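Drerstead Kennels health scheme: progress report to the breed fund, February 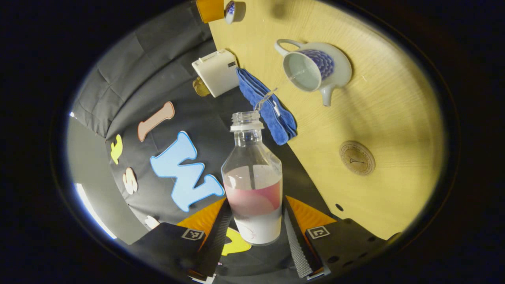
3 min read

The fund asked whether its grant is producing healthier litters. I don't think we can say yet, and I would be wary of any kennel that claimed otherwise after one season.

What we can report is activity. Of the 488 dogs on the Hurnonport register, 200 have now had hips and eyes checked. That sounds decent until you look at which ones. Most belong to breeders who were testing before there was any money in it. The owners we set out to reach have mostly not replied, and a second letter brought in 12 dogs.

Our own bitch Wan passed both checks and has a litter of four. Cladov, the stud we had hoped to use again, came back with a borderline hip score. We have withdrawn him for now. A second opinion has been suggested - I doubt it will change much.

The online pedigree list is running but thin. Several entries give a grandsire and nothing further back, and inbreeding figures worked out from those look better than they should. Please don't quote them.

Spending is within budget, mainly because the travelling clinic has not happened. We would like to move that money to reduced test fees for first-time breeders. Whether cheaper tests will tempt people who ignored free advice is another matter, but we would sooner try it than post a third letter.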